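Packaging Rule Sets Limit on Empty Space in Small Parcels

Indum mail-order firms get until August to comply

Sellers shipping from Indum will have to match carton size to contents under a packaging rule approved Monday. 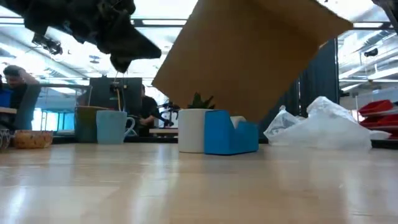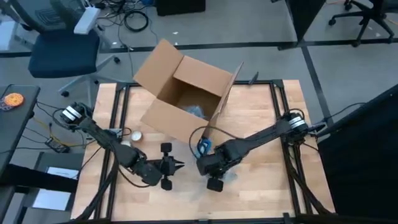
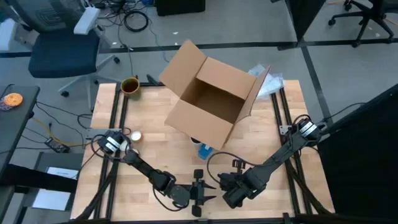 Cardboard and a wooden tabletop, seen in all three pictures.

INDUM, Monday - The rule applies to corrugated cartons sent to household addresses. Empty space, including space taken up by air pillows, film or crumpled paper, may not exceed 72 percent of the inside volume in the first stage. A lower limit will be set after a review of the first season's returns.

The district registered 3,898 complaints over oversized packaging last year, most of them for single items such as stationery and small household goods. Cartons with an inside edge under 10 inches are exempt, as are shipments of glass and live plants.

Grulik, the largest shipper in the district, said it would add two carton sizes to its current range. Sani, which sells office supplies, already cuts cartons to height at its packing line and expects no change. Husten asked for a longer transition period - its carton stock is bought a year ahead - and was refused.

Inspectors will measure parcels at the sorting center. A first violation brings a written notice, and repeat violations carry a fee set per shipment. Sellers have 10 working days to appeal. Forms are available at the district office.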